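Gramell Table Set: README

Welcome, and thank you for opening this file before opening the data, because the other way round has caused us a fair amount of mail. The Gramell Table Set is what our student robotics club made out of one long season of teaching an arm to clear a table and put things where they belong. We are a school club with one good arm, a borrowed room and a great deal of patience, and we wrote this for other clubs in about the same position. If you are coming from a proper lab you are very welcome too, but you may find us explaining things you learned long ago.

Version date: 2018-08-12
Maintained by: Tariq Mohmand (recordings and labels), Tanveer Mughal (scripts, packaging, and answering mail)
Task name inside the files: clondedby

A word on that last line. Clondedby was a typing accident in a folder name, early on, and by the time we noticed it, half the scripts depended on it. We have left it alone and would ask you to do the same, at least until you have a backup.

What the project is

Each year the club picks one task and stays with it. The year before this one was stacking, which was good fun and taught us plenty about grippers, but there is only so much you can say about a stack. This time we wanted something with a bit of sorting in it, where the arm has to go to the right place as well as pick the thing up properly. Dishes and cutlery seemed a natural choice. Everyone in the club has cleared a table, everyone has an opinion on how it should be done, and most of the pieces could be brought from home in a backpack.

The task goes like this. A few pieces of tableware are laid out in front of three bins. The person at the controls gets an instruction card and drives the arm to carry out what the card says. The cards name the bins by their symbols, so a card might read "put the spoon in the triangle bin" or "put the mug in the circle bin, then stop." We settled on symbols after a long discussion about colors. Colors looked different to the camera depending on the time of day, and two of our members don't see red and green the same way the rest of us do. A thick black marker solved the matter in one afternoon.

Everything is teleoperated. There is no clever policy running in any of these recordings, just a student at the controls and another student reading the card aloud. Training something on the data is next year's project, and we are already arguing about it quite happily.

Size and contents

The release has 2000 episodes, recorded by 14 students. One episode is one card, from the moment the card is read to the moment the driver says "done." They vary a lot in length. Some of our drivers are brisk and some are very careful, and we decided early that we would not trim anyone to make the set look tidier.

Inside the main folder you will find:

episodes/ One numbered folder per episode, holding the video, the joint positions and the gripper opening.
cards/ The text of every instruction card, in plain text files. There are 58 different cards.
labels/ One file per episode, with the card number, the driver's code, the outcome and any notes.
scripts/ Tanveer's loading and plotting scripts, with his comments, some of which are longer than the code.
extras/ Stills, our sign-up sheet template, and the blank card template if you'd like to print your own.

Drivers appear only as codes, D01 and so on. Please don't try to work out who is who. Several of them are quite shy about their early episodes, and they were kind enough to let us keep those in.

How the table is laid

The layout is different from one session to the next, and that is deliberate. At the start of a session somebody other than the driver sets out the pieces, following a short list but with freedom about where things go. We asked people to lay the table the way they might really find it after a meal, with some things close together and some things on top of others.
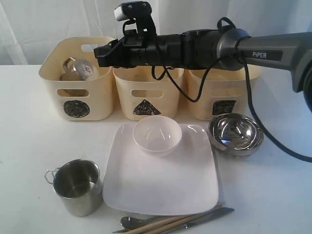 Thin pieces gave us the most to think about. A mug offers the gripper a nice big side to close on, while a knife lying flat offers almost nothing, and chopsticks roll if you so much as breathe near them. When pieces are crossed over one another the driver has to decide what to lift first, and you will see different drivers decide differently on the very same card. We think that disagreement is one of the more useful things in the set. If you are teaching a class with it, try showing two episodes of one card side by side and asking the students which driver they'd hire.

Bowls were a lesson of their own. Our first instinct was always to come down over the middle and squeeze, and the better way in most cases is to take the rim between the fingers and lift gently. Tariq wrote a page on this for our new members, called "Rims First," and it's in the extras folder. It has drawings. The drawings are not to scale.

Shiny pieces also deserve a mention. Polished metal picks up reflections of the room, and in some episodes the reflections move as people move. We talked about spraying the metal with something dull and decided against it, partly for the sake of realism and partly because someone's mother wanted her bowl back.

How labels were made

Every episode was watched by two club members who had not driven it. Each of them filled in the outcome on their own, and then they compared. The outcome is one of four words:

clean: everything on the card was done, in order, with nothing dropped
finished: everything on the card was done, with a drop or a second try along the way
partial: some of the card was done
stopped: the driver or the reader called a halt

Where the two watchers didn't agree, they sat down with Tariq and watched it again together. This was slow. It was also the part of the project where the younger members learned the most, and I would recommend it to any club even if you never plan to publish anything. You get very good at seeing the difference between a grip that is secure and one that is only lucky.

The notes field is free text. We asked people to keep it short and they mostly ignored us, so you will find a few small essays in there. Spelling is as the students left it.

Getting started

Copy the whole folder to a local drive before you do anything else. The scripts read a lot of small files, and they are painfully slow over a school network.

Open scripts/look_first.py and change the path at the top to wherever you put the folder. Run it with no other changes. It picks 10 episodes at random, plays them one after another and prints the card text for each. Please do this even if you're in a hurry. We have had people write to us with quite detailed questions that one good look at the videos would have answered.

After that, scripts/plot_joints.py will draw the joint positions for any episode number you give it, and scripts/by_driver.py will gather episodes by driver code. If you're splitting the data for training and testing, we suggest splitting by driver. Splitting at random puts the same hands on both sides, and your numbers will look better than they should.

Known problems

Some cards were used far more often than others. The short ones were popular at the end of a session, when everyone wanted to go home, and it shows.

The label sheets from the first two sessions were written on paper and typed in later. We have checked them twice and still found one wrong card number after the second check, so there may be another.

The gripper opening was recorded as a fraction from closed to open, and we re-zeroed it partway through the season. The file scripts/gripper_fix.txt lists the episodes affected and the correction for each. The loader applies it for you. If you write your own loader, you'll need to apply it yourself.

Left-handed drivers are few. We had only two, and one of them insists it makes no difference with a controller, but you may care about it.

Use and sharing

You may use the set for teaching, for club work and for research, free of charge. Please keep this README with it when you pass it along, and please mention the Gramell club if you write something up. We don't mind at all if you take only the part you want. A teacher at the Hashmi summer workshop used nothing but the card texts, for a lesson on giving clear instructions, and we were delighted to hear it.

If you want to add your own recordings, write to Tanveer first so the numbering doesn't clash. He has a form. It is a friendly form.

Thanks

Our thanks go to the families who lent dishes and cutlery, and got nearly all of it back. Thanks also to Plevetti, the print shop downstairs, for the card stock and for never once complaining about the thumps on their ceiling. And thank you to every student who drove, read, laid the table or sat through the label sessions, in particular those who came in during vacation to finish the last batch.

Coming next

The club meets again in September, and the first job will be a second set of cards with two-part instructions, such as moving one piece out of the way to get at another. We would love suggestions for these. Send them to Tanveer with "cards" in the subject line, and do try them on a real table first, with your own hand, before you send them. Half of ours failed at that stage.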